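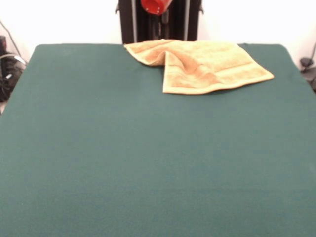 Tan towel on the green felt table

Sturnum Repair and Reuse Project - progress report, 2 June 2021
Prepared by Reece Yeoman for the Gill Fund

What a spring we have had! When we last wrote, the Pliltis Road shop was still half painted and we were sorting donations in the corridor. The doors are now open, the shelves are full and people are coming back with friends.

Household textiles

We took in 443 bags of bedding, curtains and towels in this period, far more than we had planned for. Good items go straight out to families setting up a new home, and the sewing group is working through anything with a torn hem or a missing hook. Threadbare cotton is cut up for cleaning cloths, and the local garage takes as many as we can give them (they have asked for more).

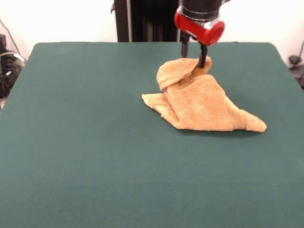

Terry towel, partly folded, on the table

Mending classes

We ran six beginners' courses and every place was taken. Most people came to learn how to shorten trousers, but the darning evening was the surprise hit and we have had to start a waiting list. 70 people finished a full course, and a handful have already asked to help teach the next one. I sat in on a zip session and finally fixed my own coat - very pleased with that.

Spending

Rent and heating came in on budget. Thread, needles and machine servicing cost more than expected, and we moved money across from the printing line to cover it, as agreed by phone. Two of the older sewing machines need new motors. Sutier has quoted for both and we would like to go ahead before the summer.

Still to do

The van rota is our weak spot. Saturday collections have been cancelled more than once when a driver dropped out, and we are talking to the food bank about sharing theirs. The sign over the front door is also still on order.

From July we plan to open one evening a week for people who work in the day. Do come and see us then - the kettle is always on, and the button drawers alone are worth the trip.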